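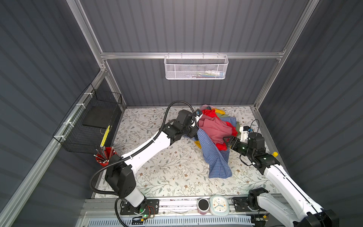 Two arms, one heap of laundry, at the Prokdale open day.

So I finally made it to the open day at Prokdale! Mawar Ginting had been after me to come since last November, and I kept finding excuses (the parking over there is a nightmare, and I stand by that). But on 31/08/2025 I ran out of excuses, packed a sandwich and went.

The place was busier than I expected. They give you a sticker at the door with a visitor number on it, and I was 142, which made me feel like I was waiting for ham at the deli counter. Mawar was on the coffee table so I only got a quick hug out of her before she shooed me off toward the back to see the clothes robots.

And oh my goodness, the clothes robots. I must have stood there for half the morning. It's a little gray booth with a pair of white arms and a pile of clothes between them, all in a tangle, exactly the way my own laundry looks on the bed when I'm pretending it isn't there. There's a blue checked shirt in there I'm pretty sure my brother-in-law owns. What got me was the floor, which has this sweet leafy print with little brown flowers, like something my grandmother would have put on a kitchen table.

Syahrul Nugroho was running the demo and he was so patient with all of us. A kid next to me asked if it could do socks and he said socks were "a whole other conversation." He told us clothes are hard because they never sit the same way twice, and a sleeve can be hiding under three other things. I do this every week with the radio on and had never once thought of it as difficult! 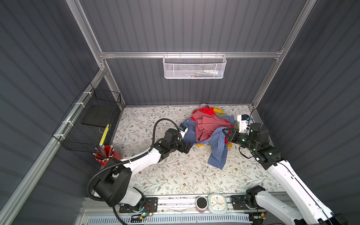

I asked him which bit gives them the most trouble and he said getting hold of one thing without dragging the whole heap along with it. Which, same. He also said the team calls this setup Nokeo, and there's an older one called Collow that has been retired to a shelf in the hallway. I went and said hello to it on my way to the restroom.

My favorite part was how homey they'd made it in there. There's a red cup stuffed with pencils and pens, and a little alarm clock sitting up front between the arms. I have nearly the same cup on my desk.

After that I did the rest of the tour, but my feet were giving out and I skipped the talk upstairs. I did buy a raffle ticket, number 1625, and did not win the tote bag. Mawar says they'll put the talk online, so I'll add the link when she sends it to me.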